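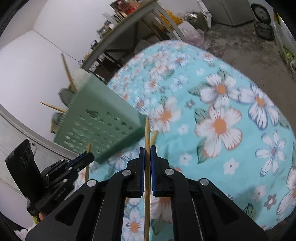

# Häufige Fragen zum Jerton-Handgreifersatz

Stand: 21. August 2023

**Was umfasst die Lieferung?**

Der Satz besteht aus zwei Handgreifern mit Kamerahalterung, einem Ladegerät, Ersatzauflagen für die Finger und dem Transportkoffer. Kameras und Speicherkarten sind nicht enthalten. Sie können über Dokent bezogen oder vom Auftraggeber gestellt werden.

**Für welche Gegenstände ist der Greifer geeignet?**

Vorgesehen ist er für übliche Haushaltsgegenstände bis 778 Gramm. Dünne, glatte Teile wie Essstäbchen oder Löffelstiele lassen sich mit den blauen Standardauflagen fassen, sofern die Finger parallel eingestellt sind. Für Messer und zerbrechliches Glas übernimmt Dokent keine Gewährleistung.

**Ist eine Schulung erforderlich?**

Bei Miete ist die Einweisung im Preis enthalten. Sie findet online statt und schließt mit einer Probeaufnahme ab, die unser Prüfteam freigibt. Beim Kauf kann sie gesondert gebucht werden.

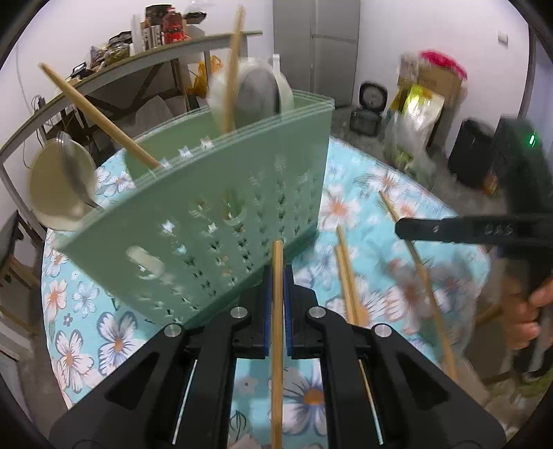
Sarahí Pacheco merkt hierzu an, dass ihr die Einweisung für das beidhändige Arbeiten zu knapp bemessen war: Das Greifen mit einer Hand habe sie rasch beherrscht, das Übergeben eines Stäbchens von einem Greifer zum anderen dagegen erst nach mehreren Tagen. Dokent bietet seit Mai eine zweite Übungseinheit an, die ausschließlich diesem Thema gewidmet ist.

**Wie lange beträgt die Mindestmietdauer?**

Die Mindestmietdauer beträgt 23 Tage. Eine Verlängerung ist formlos möglich und muss fünf Tage vor Ablauf bei uns eingehen.

**Wer wertet die Aufnahmen aus?**

Auf Wunsch übernimmt Dokent die Sichtung und Beschriftung. Das Standardpaket umfasst bis zu 4.000 Sequenzen. Unvollständige Sequenzen — etwa solche, in denen der Gegenstand zu Beginn bereits gegriffen ist — werden gesondert ausgewiesen und nicht berechnet.

**Darf in Privaträumen aufgezeichnet werden?**

Ja, sofern eine schriftliche Einwilligung aller im Haushalt lebenden Personen vorliegt. Das Formular ist dem Koffer beigelegt. Ausweise, Briefe und Bildschirme sind vor Beginn der Aufnahme zu entfernen oder abzudecken.

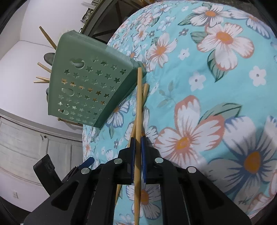
*Handgreifer mit Essstäbchen vor einem Halter mit sternförmiger Lochung*

**Wann sind die Fingerauflagen zu wechseln?**

Sobald die Oberfläche glänzt oder sich an den Kanten löst. Die Auflagen sind stets paarweise zu tauschen; eine Neukalibrierung entfällt.

**An wen richte ich Störungsmeldungen?**

Zuständig ist Rigoberto Ponce, Gerätedienst Nolilholm. Bitte geben Sie die Seriennummer beider Greifer an, auch wenn nur einer betroffen ist.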